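Mail Sorting and Document Retention: Frequently Asked Questions

How long does Orillow keep incoming paper mail?
Originals are held for 30 days after scanning. After that they are shredded unless the account holder has requested forwarding or extended storage.

When is the cutoff for same-day scanning?
4 p.m. Items logged after the cutoff are scanned the next business day.

What are the size limits?
Envelopes up to 16 inches on the long side go through the standard process. Anything larger is treated as a parcel and billed separately.
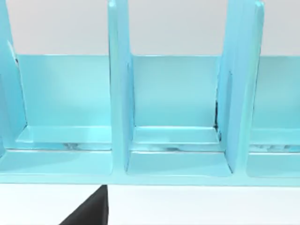

Light blue organizer rack with upright dividers.

Can I change how my mail is sorted?
Yes. Sorting is by recipient name by default. Sorting by sender or department can be set under Account, Routing — changes apply to new items only.

Why was an item returned to sender?
The name on the envelope did not match a registered recipient. Add name variants under Recipients.

Who handles retention disputes?
Write to Petronella Mathebula, Records, and include the item number.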